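Station rules, in pictures – hand-held gripper work

Put together fast by Rochelle Ostrowski, from notes by Kai-wen Hsueh and Tsung-han Tseng. Last edited January.

People kept asking for the rules in one place so they can look at them before a shift. The long version is the Jevwood operator guide, 22 pages, nobody reads it standing up. So – a short gallery. Two pictures, then the rules that go with each, then the leftover stuff that doesn't photograph well. If something on this page and the guide disagree, guide wins, and tell me so I can fix it.

Covers two-gripper table tasks only. Not the Adlow cart, not the wall fixtures. Those have their own page (Yao-tsung has it, ask him).

Thin film and bags

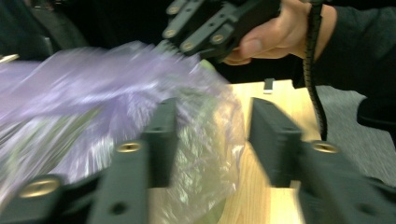 Purple bag, one gripper pinching it from the top, the other one open underneath. Film is the hardest thing we do. Go slow.

Rules for film:
Pinch gathered plastic, not a single layer. One layer slips or tears and then the take is junk.
One gripper holds, one works. Never pull with both at once. If you catch yourself doing it, stop, open one, start over.
No bare fingers on the bag once the take has started. Even to "just fix" a fold. Fix it and the take gets marked as assisted.
Fingertips of the two tools don't touch. Film hides the tips so leave more room than you think you need.
Torn bag – finish the motion, put it down, log it, new bag. Don't tape it and don't smooth it out and hope.
Check the inserts before you start. A loose one gets reported, not pushed back in with a thumb.

Hui-mei's note, copied as is: "Most bad film takes are speed. If the bag is still swinging, you are not ready to move the second hand. Wait for it."

Max 3 tries per bag. After that the creases are so different from a fresh one that we can't compare takes. Used bags go in the scrap bin, they do not go back in the supply box. I have found used bags in the supply box. Please.

Table layout and start position 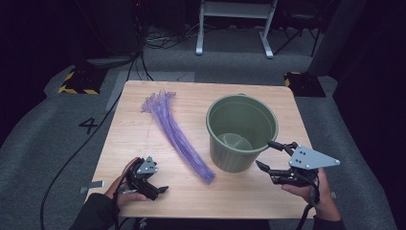
Purple bundle lying on the diagonal, green bucket to the right of it, both grippers low at the front. The big 4 on the floor is off to the left.

Rules for layout:
Only task objects on the table. Phones, drinks, badges, pens, the log tablet – all somewhere else.
Bucket starts empty. Look inside, every time. Leftovers from the last person have ruined more takes then anything else.
Stay clear of the striped stand bases. Don't rest a foot on one, don't scoot one over to make room. If a stand moves even a little, call it in and wait for a recheck.
Floor numbers and gray tape stay put. Peeling up at the corner? Report it. Do not re-stick it by eye.
Cables: look where yours runs before you step. Slack goes down and behind you, never across the work area. If a cable catches, open the jaws first, then sort out the cable.
Both hands start low and still. Count to yourself, then go. Same at the end.
Vary the start. Don't put the object in the same spot 50 times because it's comfy. Small shift, small turn, each take. The layout sheet has the limits.

About the last one. Sokero's reviewers sent back a whole set last time becuase every start looked identical. Nothing wrong with the handling, it was nice work, but no use to them. So yes it matters.

Grip and arms

No picture for this one yet.
Dark sleeves, pulled down to the wrist. No watches, no bracelets, no dangling lanyards.
Hold the handle, don't choke up toward the jaws. Fingers stay behind the moving plates.
Sore wrist = stop. Swap with your partner, or take the break early. You won't lose the slot. Yao-tsung had someone push through a whole afternoon once and they were out the rest of the week, not worth it.
Break after every 150 takes, or sooner. It's a ceiling, not a target.

Logging

Write the take down when it ends, not at the end of the shift.
Good / assisted / failed. Those are the only words. "Kind of good" is failed.
Failed takes stay in. Don't delete them, don't redo them under the same number. A clean-looking log with no failures is the first thing that gets pulled for review.
Object swap gets its own line: what came off, what went on.
Jaw pads get looked at every 1,000 takes. Kai-wen keeps the tally on the MacKinnon sheet, next to the charger. If your tool feels off before then just say so.

Stop words

"Hold" – everybody freezes, hands where they are.
"Open" – open both jaws, let it drop if it drops. Objects are cheap.
Anyone can call either one. You don't have to be at the table and you don't have to explain until after.

End of shift

Grippers back in the cradle, jaws open, cable coiled loose. Not wrapped tight around the handle, that's how we lost the last one.
Bucket emptied, strands and bags sorted, table wiped with the dry cloth. No spray on the wood, it leaves a shine.
Anything you reported during the shift, check that it made it into the log.

Still to add: wall fixture pictures, a decent one of the right hand grip, the new layout sheet once Tsung-han signs off on it. Send corrections to Rochelle or leave a sticky on the cradle shelf.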